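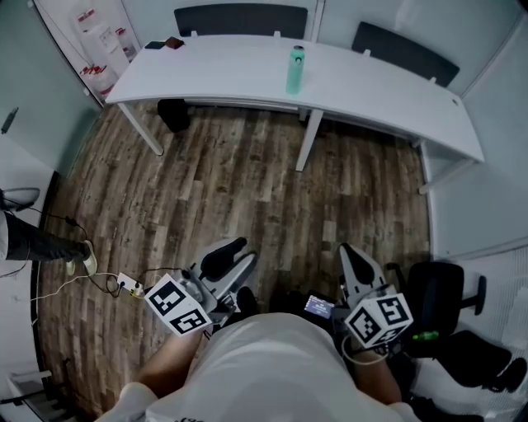
Unit 4. Chore performance is limited first by contact and only second by motion. A planner can move an arm to a given point in a kitchen with little trouble; closing on a thin object, lifting its edge and keeping hold of it is where most runs end. One response is to let people do the chores while holding the same kind of end effector the robot will use. The two hand-held grippers carry white cubes with black-and-white square markers, and their curved fingers end in black pads. The markers allow the pose of each gripper to be recovered from video. The desk at the far side of the room holds typical targets: a water bottle with a cap stands upright and gives a good side grasp, while the flat items toward the left end offer almost no height to close on. The cables on the floor belong to a third class, deformable objects, treated in section 4.3.

4.1 What counts as done

A chore is scored on the end state of the room and on the number of times a person steps in. "Clear the desk" is done when every listed item is at its assigned place, upright if it was upright at the start, with no item dropped. Time is recorded but does not enter the score. Pace and Sanna use a stricter rule in the Koltis exercises: one intervention fails the run. Use the Koltis rule in your lab reports unless told otherwise.

4.2 Household against shop floor

The Henddale data set, used in problem set 2, has 918 runs across 42 tasks. Shop-floor tasks in the set use fixed bins and known parts. Household tasks do not, and the same policy loses most of its success rate when the furniture is moved. Note that a fair comparison must hold the object set constant. The table in Marchetti's notes does not do this, so treat its last column with care.

4.3 Deformable objects

Cables, bags and cloth have no single pose. A grasp that is correct at contact may be wrong once the object sags. Current policies can pick up a cable end. Coiling the cable and putting it away remains unreliable, with up to 8 regrasps in a single run.

4.4 Working answer

Single pick-and-place chores on rigid objects: yes, with supervision. Chains of such chores: partly, as errors add up across steps. Chores with deformable objects in an unprepared room: not yet.

Reading for next time: Amato, lecture notes on grasp stability, sections 1 and 2. Bring a written definition of "done" for one chore of your choice, including the allowed starting states.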